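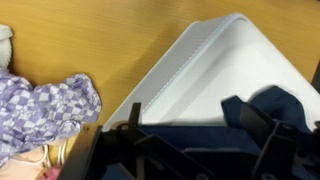

Navy cloth, bunched up into the white bin.

22 June 2023

Dye fastness, second go at the Hunex claim. Their sheet says the navy holds through cold washing with no fixative. I didn't believe it in November and I don't believe it now, but Welington Vieira wants it settled before we order from anyone, so I gave it a proper run.

Swatches cut from the Gralten roll, 12 in all, each stitched to a strip of plain white cotton so any bleed has somewhere to go. Half with fixative, half without. Cold wash, 5 cycles, tap water, our usual soap at the usual dose. I left out the Menon softener because last time it muddied everything and we argued for a week about which product was to blame.

Results, for what they are worth. Fixed swatches: white strips clean to my eye. Unfixed: gray-blue tint on every strip after the first cycle, a bit more after the second, then no change I could swear to. Hunex would call that "stabilized." I would call it having lost what it was going to lose.

Things I don't trust:
- The gray scale card has been living by the window and may have faded itself. Compare with a new one.
- Swatch 4 had a loose thread and I trimmed it wet. Probably harmless.
- Soap was weighed on the small balance, which read 187 g for the jar twice and then 191 with nothing touched.

Vondwood sent a note saying that salt in the first rinse sets the color. I have heard this from every supplier and from my aunt, and have yet to see a side-by-side. Did one anyway with two leftover swatches. Both strips tinted, and I couldn't tell which was which with the labels turned over.

Dry rub test still to do. Wet rub on the unfixed ones left a mark on the white pad after ten strokes. W.V. thinks I press too hard. Fine, he can do the next set and we'll compare pads.

Lot number on the dye tub is 543. Ask Hunex if their sheet was even written for this lot.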